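I sort switches for a living, or I did until July, when my job turned into something that still doesn't have a proper name on the payroll. I work at Rekevwood, a small shop that checks and packs electrical parts for companies bigger than us. Pushbuttons, mostly. They come in mixed, we look them over, they go out in the right boxes, and someone in another city screws them into a control panel and never thinks of us again, as it should be.

I've read a lot of essays about robots and work, and most of them are by people who haven't had to eat lunch beside one. They come in two flavors. In one we're all going to be set free to do creative things, and in the other we're all going to be out on the sidewalk. I kept waiting for one or the other to happen to me! What I got was a lot of tape, a lot of cable, and a new set of things to be annoyed about, and I think those deserve some attention too.

So, my opinion, up front: I think the arms are fine. I think they may even be good. What I object to is the way the change gets talked about, as if the work moves out of our hands and into the machine like water from one bucket to another. It doesn't pour like that. Some of it goes over, some of it spills on the floor, and a fair amount of new work shows up that wasn't in either bucket, and that's the part that doesn't get counted when they do the numbers upstairs.

Take the sorting itself. I used to do 300 switches before the first coffee if they were a clean lot. I wasn't proud of it exactly, but my hands knew something. You pick up a pushbutton and you can tell from the click if the spring is tired. You don't think "tired spring," you just put it in the other pile, and then ten minutes later you notice you've been doing it. Martim Frade, who trained me, could do it while arguing about soccer with his back half turned to the bench. When the people from Ellunon came to set up the cell, they asked him to write down how he decided. He wrote two lines. They asked for more, and he sat there with the pen for most of a morning, and I felt bad for him, because he wasn't hiding anything. He'd just never had to say it.

That was my first real complaint, and I still have it. They came for the knowledge after they'd already bought the equipment. If you ask somebody what he knows before you decide, it's a conversation. If you ask him after, it feels like going through his pockets. The Ellunon people were perfectly nice about it (they brought pastries, good ones), and the young man who did the programming listened better than any manager I've had, but the order was wrong, and everybody on the floor felt it.

Now, the work these days. An arm goes down into a bin, takes a switch, and moves it along. I set out the parts, I watch, I fix what goes sideways, and I keep a sheet of what happened. Put that way it sounds like babysitting, and some afternoons it is. But there's more judgment in it than I expected. How far apart to lay the parts. Which way up. When to let it try again and when to step in. I've learned to read the teach pendant, slowly and with some bad language, and I've learned that a cable hanging where it shouldn't will ruin your morning more surely than any software.

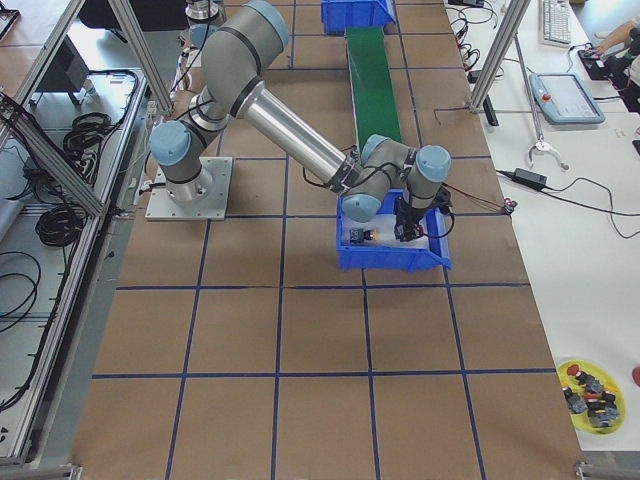 The arm over the blue bin, with more switches on the yellow plate at the right.

I'm fond of that plate. The plan had no place for it. The drawings had bins and a conveyor and the arms, all very tidy, and then we started running parts and it became clear that a person needs somewhere to put a handful of switches down. So in came a plate. I think you can learn a lot about automation from whatever the people around it have had to bring in themselves. The grid of blue tape has a drawing behind it and an invoice. The plate has me.

And this is where I part ways with Ilídio Cunha, who runs our floor and who I like, so he can read this. Ilídio says the goal is a cell that needs less and less of us. He says it kindly, he means we'll have less of the dull stuff, and he has kept his word so far that no one loses a job over it. But I think he's measuring the wrong thing. Every time we make a small fix, move the bin a little, change how the parts are set out, it gets written up as the system improving. Fine! It is improving. Only it's improving with our attention, hour after hour, and on the monthly report that attention shows up as zero. Or worse, it shows up as downtime. I spent 2 hours one afternoon working out why it kept missing one kind of switch, and I found it, and the report said the cell had been idle. I wasn't idle. I'd have liked to see that in writing.

To be fair to the thing, my wrists are better. I don't say that lightly. There are 5 of us on the bench and two had braces on by the end of last winter, and I used to wake up at night with my hand asleep and shake it until it came back. That has mostly stopped. If you'd offered me only that, with none of the rest, I'd probably have signed. People who get sentimental about handwork should try doing the same small pinch all day for a year or two and then come talk to me about craft.

But I do miss the noise. That's a silly thing to miss. When all of us were at the bench there was talk all day long, about kids and rent and whose car was making that sound, because your hands were busy and your mouth wasn't. Watching a machine is different. It uses up the part of you that talks. We stand farther apart now and we look at the same spot, and when somebody starts a story they stop in the middle to see what the arm is doing, and then the story's gone. I don't know what you'd put in a budget for that. I brought it up at a meeting and got a polite nod and the next item.

My cousin works at Skandongate, where they did all this before us, and she says the talk comes back after a while. She also says they got a pay grade out of it, and I perked up at that more than at the talk. Over there, if you run the cell you're paid as somebody who runs a cell. Here we're paid as sorters who happen to stand near one. I've asked about it twice. The first answer was that it was too early to know what the job would be, and the second was that it wasn't really different from before. I'd like to point out that those can't both be right.

What would I want, if anyone's asking? I'd want the people at the bench in the room before the order gets signed. I'd want the hours we spend teaching and rescuing the machine written down as work, under our names. I'd want the pay to follow the job as it is on the floor and stop following the title from ten years ago. And I'd want somebody to sit down with Martim, properly, with time and not with a form, while he's still here to ask, since he's already talking about moving back to Figueiredo to be near his sister. He still picks up a switch when he walks past my station, by the way. He clicks it a couple of times next to his ear and puts it back, and now and then he puts it on the other side of the bench, and I take it off my sheet.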